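Small round nightstands: where does everything go?

Troston_attic
Posts: 336
We're redoing the guest room before my aunt comes in February, and I've gone back and forth on a round nightstand for weeks now. I love the look — so soft next to a big square headboard! — but my husband says you lose all the useful space in the corners. Does anyone live with one?

briler_lane
Posts: 112
Your husband is right, I'm sorry to say. We had a round one for two years and my book was forever on the floor. Get a plain square one with a drawer and spend what you save on a good lamp.

Liltton Mae
Posts: 137
Oh, I have to disagree, with love! It depends so much on the rim. Ours was flat and things slid right off, but a raised edge keeps your glasses where you put them. I'd also push it well back into the corner and keep the phone at the back, so the front half stays free for a cup of tea and whatever you're reading.

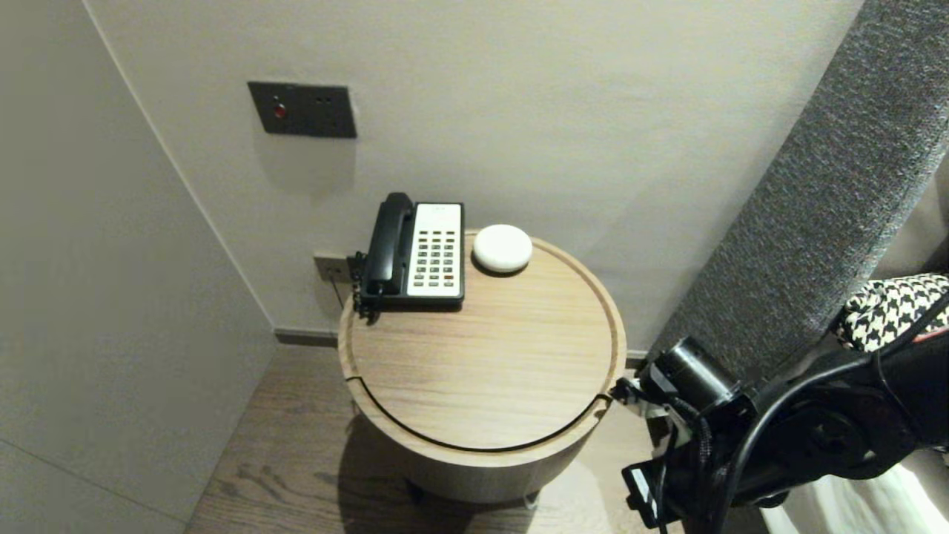 Round nightstand with a raised rim, desk phone toward the back

briler_lane
Pretty, I'll give you that, and the light oak grain is nice with the gray. But a corded phone takes up so much of a top that size. I'd hang it on the wall.

Troston_attic
My aunt would be thrilled with a real phone with buttons, so it's staying on the table, sorry! Liltton Mae, would you go lighter or darker than the floor? Ours is a medium brown.

Liltton Mae
Lighter, every time. And measure to the top of the mattress before you order anything, I forgot and had to send one back.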